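## A note from the optics bench

Hello again, and apologies for the gap since April. I've been reading about structural colour, meaning colour that comes from shape instead of pigment, and I can't stop boring people with it at lunch.

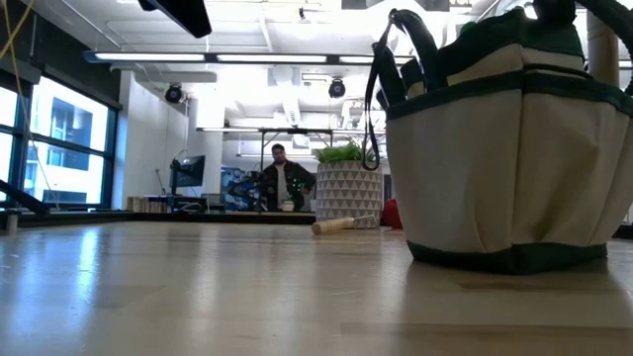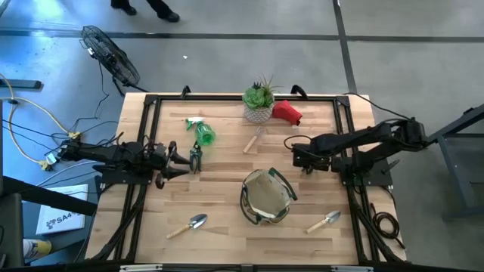
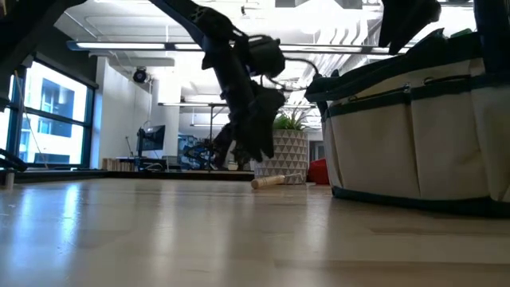 It started with a morpho butterfly wing that Pramila Kushwaha lent me in a little glass dish. Put a drop of alcohol on it and the blue turns green in front of your eyes! Leave it alone for a minute and the blue comes back as the alcohol dries off. There's no blue pigment in there to wash out. The scales are covered in tiny ridges, each one built up in layers with air in between, and light bouncing off the layers adds up for blue and mostly cancels for everything else. Fill the air gaps with liquid and the sums change, so you get green.

Pramila has been trying to copy the trick in plastic at Urquhart, using a stretchy film they call Kollus (I did ask where the name came from and got a shrug). You pull it and the layers get thinner, so it slides from red through green to blue. She's made 39 samples so far, and 24 of them still change colour properly after 100 stretches. The rest go a sort of sad milky grey. Her best one was stretched around 800 times before she got fed up and went home.

What would you do with it? Her idea is a strap or bandage that shows how tightly it's been wound, with no battery and nothing to read off a dial. I'd quite like a guitar string, but I'm told that's silly. The Clolix lot are more interested in labels that are hard to forge – you can't photocopy a colour that shifts as you tilt it.

The snag is the angle. Most of these films look different depending on where you stand, and for a bandage that's hopeless. Morpho wings get round it by being slightly messy, with the ridges all at uneven heights, so the blue stays blue over a wide spread. Pramila is now having to make her film worse on purpose, and she finds this very hard to do.

She's giving a talk on it in the Mutard room on 12/07/2016, straight after lunch. Bring a torch if you have one – the little samples look much better under it. I'll be the one at the front hogging the butterfly.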